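2026-07-06
Ilze Mockus

Raimonds, and everyone else on the list,

Answers below, after your message. I have cut the part about the room key because Telma already replied to that.

> Raimonds Toom wrote:
>
> I read the task sheet for the Varnden round twice and still have questions. First, does the toothpaste task start with the tube in the cup or lying on the counter? The sheet says "in its usual place." Second, are we allowed to hold the tube with both hands for the whole task, or does one hand have to let go before the cap comes off? Third, who is keeping the log now that Signe is busy with exams? I have 26 attempts in my own notes and I don't know if they count.
>
> Also, I think we should drop the cap part and only do the handover. We lose points but we would have a run we can repeat.

Start position: lying on the counter, left of the sink. I asked Fatima Masilela, who wrote the sheet, and she will change the wording. The tube can point in any direction, but the label has to face up. If it rolls before the start signal, the operator may ask for it to be put back once.

Both hands: yes, you can keep both hands on it. The only rule is that the tube has to be clear of the counter when the second hand closes. Last year's sheet said otherwise and some of you are still working from that one. Please delete it.

The log: I am keeping it until Signe Riis is back. Your 26 attempts count if you wrote down the start position and which operator had the controls. If you only wrote pass or fail, send them anyway and I will put them on a separate sheet. The main log stands at 302 attempts over all tasks, going back to February.

On dropping the cap part, I would wait. The handover is worth up to 55 points if the grip is clean, and the cap is a small bonus on top of that. But teams that leave it out can't enter the combined task in the second half, and the combined task is where we did well last time. I would sooner keep it on the plan and decide after Telma has tried the new thumb setting. She has it on the Grostby laptop, in the folder called Brisance. Don't copy over it.

A few things I noticed while going through the notes:

The left hand is closing too far down the tube. When it does that, the right hand has very little to aim for and ends up pushing the tube instead of holding it. Start the left hand higher or bring the right hand in at more of an angle.

Operators are also hurrying the second grip. Stop, look, then close. There is no time bonus in this round.

The last one is about the log form. Please write "regrip" when a hand opens and closes again. Three of you write "retry," which on our form means the whole attempt was restarted, and I have had to guess which one was meant.

I am adding one picture from the vanity setup so that new members can see the hold we are talking about. 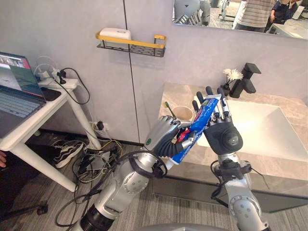

Toothpaste task: left hand on the lower part of the tube, right hand on the upper end.

Compare the tilt of the tube with the drawing on page 2 of the sheet. The drawing shows it flat, and Fatima says a tilt is fine as long as both hands have hold of it.

If you practice with your own tube, use a full one. A half-empty tube folds when the second hand closes and the numbers are no use to the rest of us. Kütt has a short write-up on grip force in the club folder – it was written for the old hands, but the part on soft packages still applies.

Raimonds, can you send me your notes before the next practice? A photo of the pages is enough if the handwriting is readable. Telma, please reply to the list when the thumb setting is ready to try, with the file name.

Ilze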